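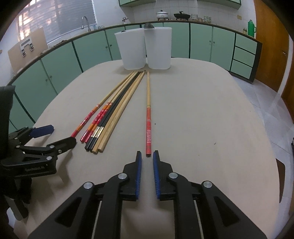

*Slide 5: two hand-held grippers, mixed chopsticks, one lying apart from the bundle.*

## Notes, slides 5 to 8: thin objects and the approach offset

- Start with the problem. A chopstick gives the policy very little width to aim at. When several lie nearly parallel, a small sideways error puts a finger on the wrong stick.
- The single stick on the right is the easy case, with clear table on both sides. The bundle is the hard case. Keep both in mind for the results table.
- Method in one sentence: we relabel each demonstration so that the target is the offset between the fingertip midpoint and the long axis of the chosen stick, measured in the gripper's own view.
- Offset is predicted at 30 Hz. The closing command is held back until 5 successive predictions agree. Say "agree" and then give the tolerance, which is on the backup slide.
- Training data for the Cemano split: 33 sessions, both hands recorded. Ostoseck is held out and never used for tuning.

**Pause for questions on labelling. Do not go into calibration yet.**

## Slide 7: matched pairs

- Colour no longer helps here. Two black sticks with the same gold and silver band have to be told apart by position alone.
- The baseline averages the two axes and aims between them. The offset model has to commit to one before the fingers close.
- Point out the taper. The far ends are thin points, so the axis estimate is weaker there. We weight the near half more heavily.

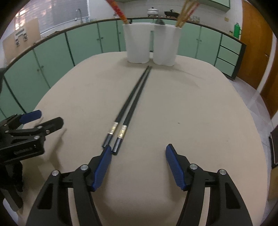

Jannik Rathjen objected at the run-through that committing early may only hide the error: if the model picks the wrong stick of a pair, the grasp still counts as a success, and the score says nothing about choice.

- Accept the point. Grasp success and target choice are now scored separately.
- Retest from March used 16 layouts, all with matched pairs. Show the separate scores before the combined one.
- Remaining weakness: crossed sticks. The axis fit jumps from one to the other at the crossing. No fix to report.
- Next slide: Becerra ablation, window length only.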